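Home Trips Walks Kit Work with us Contact

Search this site Type and press enter

Camp crew wanted for the summer, plus a call for trial walkers

5 min read

Right, quick one as we're already behind with this. Ruddock Camping needs people for the season. Two lots of people really. Paid crew to run our hike-in campsite at Mollier, and unpaid (but fed) walkers to try out the new Citach loop before we open it to paying guests. Read the bit that applies to you. Or both, you can go for both.

Who we are

Small outfit. We run guided walking weekends and a tent-only campsite up at the head of the Mollier valley. No hook-ups, no glamping pods, no hot tub. One toilet block, one cold tap, one very good wood store. Guests walk in from the road with what they can carry, stay a few nights, walk out again. Families, scout groups, couples who've fallen out over a map. In August it's full every night and we need more hands than we've got.

The crew job

Seasonal, June to the end of September. We'd take someone for July and August only if they were the right person. Five days on, two off, days off move about depending on bookings and weather. You live on site in your own tent or one of ours (ours are better than they used to be). Bring a proper sleeping mat whatever you do.

What you'd be doing, in no order:

Meeting guests at the lower car park and walking them up. It's 4 miles with a steep bit in the middle. You'll do it a lot. Some days twice.

Pitching and striking the group tents. Drying them. Drying them again.

Cleaning the toilets. Everyone does this, including the people who own the place.

Splitting wood, stacking wood, telling guests they can't burn the fence.

Cooking the shared supper when it's your turn. One big pot, usually a veggie stew or chilli. You don't need to be a chef but you do need to like feeding people.

Checking the paths after heavy rain and writing down what's shifted. There's a book for this. Please write so others can read it.

Talking to people who turned up without a booking and have nowhere to sleep. This happens every summer, often late, often with tired kids. We keep a small overflow patch by the river wall for it and you'd need to use your judgement about who gets it. Be kind. Be clear about the rules. Don't promise a pitch you haven't got.

Evening round at 9pm, fires and noise. Then you're off unless you're the night person, in which case the radio's by your head till 6am.

What we need from you

Over 18. Fit enough to carry a full pack up that hill and still be pleasent at the top. Happy outdoors in foul weather for days at a time. Some camping behind you, doesn't have to be anything grand. A first aid certificate is a big plus, if you haven't got one we'll put you on an outdoor course in the first fortnight and pay for it.

A walking leader award is useful but not needed for the site job. It IS needed if you want to lead the ridge days, no way round that one.

Driving licence handy. Not a must. The supply run can be done by whoever's got one.

Dogs, sorry, no. Sheep on three sides.
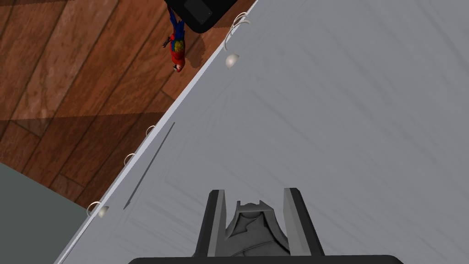 What you get

Hourly pay, above the minimum wage, paid monthly into your bank. Holiday pay on top. All food while you're on site, including your days off if you stick around. Waterproofs and a fleece on loan, hand them back in September in some sort of state. Use of the staff hut, which has a stove, a drying rack and the only decent chair in the valley. Phone signal is at the gate above the top field and nowhere else. Please think hard about that before you apply, we've had people leave over it.

There's also a 700 pound end-of-season bonus for anyone who stays through to the last strike. Not split, not pro rata. You're there when the last tent goes in its bag or you're not.

The trial walk

Separate thing. We've been working on a new route, the Citach loop. Three days, two nights, starting and finishing at Mollier. First night at Tromik, a bit of flat ground by the old sheepfold where we've got leave to camp, second night higher up near the tarn. We've walked it ourselves plenty but we know where all the turnings are so we're no use as a test. We want people who don't know it.

Looking for 6 walkers. Mixed ages and mixed experience would be ideal. At least one person who'd call themselves slow, and somebody who's never carried a tent before. If you've done every long path in the country that's fine too but you may get bored.

Goes ahead in the second half of May, exact dates once we've heard from people and can see what suits. One of our leaders walks with you but hangs back. They'll only step in if you're heading for a bog or a cliff. You'll have a paper map and our draft route notes and you follow those, no phone apps please. That's the whole point of it.

We'd ask you to:

Scribble on the notes as you go. Anything confusing, cross it out, swear at it, whatever.

Tell us your times at each of the marked stops.

Say where you wanted water and there wasn't any.

Say if the camp spots felt crowded, exposed, too far, too near, too lumpy.

Sit down with us for an hour at the end with tea and go through it. Long hour possibly.

No pay for this one. We cover all meals, tents, stoves and a lift from the railway station if you need it. Bring your own boots, sack, sleeping bag and clothes. If you haven't got a sleeping bag warm enough ask and we'll find one. Trial walkers also get a free place on any weekend trip in the following year, for them and one other.

It's rough ground in places. Two stream crossings, one of them a proper wade after rain. A long pull on day two. You should be able to walk 5 hours with a pack and get up and do it again. If you've a health condition tell us early, it won't rule you out by itself but the leader has to know.

Things people ask

Can I bring a friend? Yes for both but you each apply. We might take one and not the other, sort out beforehand how you'd feel about that.

Can I do a few weeks on crew, then go off on holiday, then come back? No. Tried it. Rota fell to bits.

Is there a shower? There's a solar one behind the hut. On a good day it's lovely. There's the river as well.

Is the food veggie? Mostly. Vegan no trouble. Tell us about allergies in your application, not on the first night.

Do I need to be local? No. You'll be living in a tent, so.

What if I can't get a day off for the chat? We do them in the evenings too, by phone, 7pm onwards.

How to apply

No form. Write us an email through the contact page, link's in the menu. Put CREW or TRIAL at the top, or CREW AND TRIAL. Then tell us:

Your name, your age, where you're based.

When you're free from and till.

The worst night you've ever had in a tent and what you did about it. Doesn't need to be long. We read this bit first.

Any certificates, with the expiry dates.

One person we can ring who's worked with you or camped with you. Not your mum.

CVs are fine if you've got one ready but don't write one specially.

Crew applications close at the end of March. Trial walk closes when it's full so sooner is better. We answer everyone, even if it's a no, though it can take a couple of weeks as there's only the few of us and the office is a shed at this time of year. If you've heard nothing after that, chase us, it's probaly sat in the junk folder.

Crew chats happen in April, then a trial weekend at Mollier for anyone we're keen on. Paid, fed, and you'll be shown the toilets.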